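November 9, 2020

**Perkus bus cut back to two a day, shop says it'll feel it**

Quick one as the printer wants this by tea. The Perkus bus is being cut. From the end of November it goes down from 5 runs each way to 2, one out in the morning and one back late afternoon. Nothing at all in the middle of the day, and nothing on Sundays, though Sundays were thin enough already.

The operator, Ernusell, put a notice up in the shelter by the church on Friday night. No letter, no phone call to the village council. Raimo Ahonen saw it walking his dog and rang round. By Saturday dinner most people had heard, and the shop had run out of the good buns, so there was clearly some talking done.

Ernusell's notice says passenger numbers have dropped since spring and the route "can't be kept in its present form". It doesn't give the numbers. We asked for them. A woman in the Prundevow office was polite and said someone would ring back. Will print whatever they send, if they send it.

What we do know. The new times are 6.50 out of Perkus, 16.40 back from Prundevow. The 9.15, the one most pensioners use for the chemist and the health centre, goes. So does the noon bus and the 14.00. School pupils are not affected, they have their own minibus and that's paid for separately by the council.

Ahonen has lived at the top end of the village since he was a boy and gave up driving two winters ago. "If my appointment's at ten I'm in town at half seven in the morning," he said. "Then I've got till twenty to five to look at the river." He's started a petition. It's on the counter at Partanen, next to the till, and it had 260 names on it when we looked in on Sunday. Some are from Prundevow, family mostly, and one or two are a bit hard to read. If yours is a scrawl go back and print it underneath please.

Partanen isn't happy either. Niilo Miettinen, who runs the shop, gets a fair bit of his trade from people waiting on the midday bus, and the driver drops off the papers and the chemist bags at the same time. "The papers come on the noon one. So do I sell yesterday's?" He has asked if the parcels could go on the early run. The chemist doesn't open till nine so that's no use for the prescriptions.

He's thinking of a van twice a week, Tuesdays and one other day, if enough households would put something in for the diesel. Early days. Ask him, not us.

The council meets on Thursday at seven in the old school, upstairs, and the bus has been put on the list after the road salt and before the lamp posts. Because of the virus rules only a limited number can sit in. Ring the office beforehand to get a seat, or send your question in writing by Wednesday noon and the clerk will read it out. Masks on please, and bring a jumper, the heating up there is not up to much.

A few things people have been asking us:

- Monthly tickets already bought for December. Ernusell's notice says they stay valid, nothing about refunds. Keep the receipt.
- The stop at the sawmill turning. Staying, but only if you wave. The driver won't slow down for someone stood in the dark so wear your reflector.
- Shared taxi to the health centre. There is one for over 70s, has to be booked the day before. The number's on the board in the library entrance and in the shop window. It was engaged both times we tried it.
- Christmas shopping bus. Don't know. Last year's was put on by Ernusell, and the notice doesnt mention it.
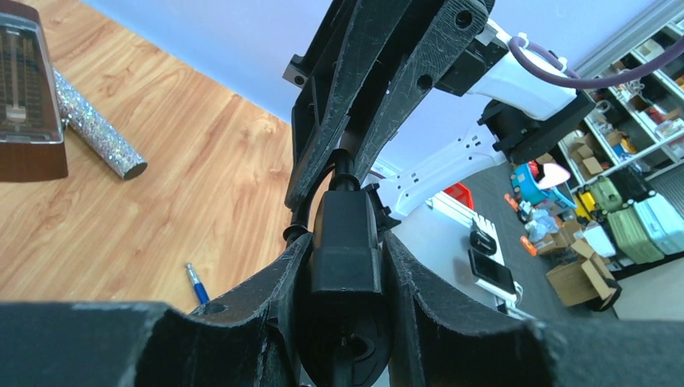 *Page 2*

**Bus, carried on from front page**

There has been trouble with this route before, as older readers will remember. When the bridge was shut for repairs the bus went round by the quarry for a whole summer and took twice as long, and people got out of the habit of it. Some never got back into it. Miettinen reckons that's where the decline started and this year only finished the job. Ahonen doesn't agree and says it was the fare going up. They've been arguing about it over the counter since Saturday and you're welcome to join in.

Prundevow town has a say too, as it pays part of the cost for the last stretch into the centre. Its transport people meet later in November, date not fixed. Anybody wanting to write to them should do it this week. Say what you use the bus for and how often, and put your address. A letter with "disgraceful" in it four times gets read quicker and remembered less, according to our man at the council.

Lifts. Several drivers have offered seats to town on weekday mornings. We aren't going to print names and numbers here but Partanen is keeping a list behind the counter, both for people with a seat and people who need one. Windows open and masks on in the car.

Petition stays at the shop till closing on Wedesday, then goes up to the meeting with Ahonen. Open from eight.

More next issue, with the council's answer and Ernusell's figures if we get them. Current timetable runs as normal until the change, including the 9.15.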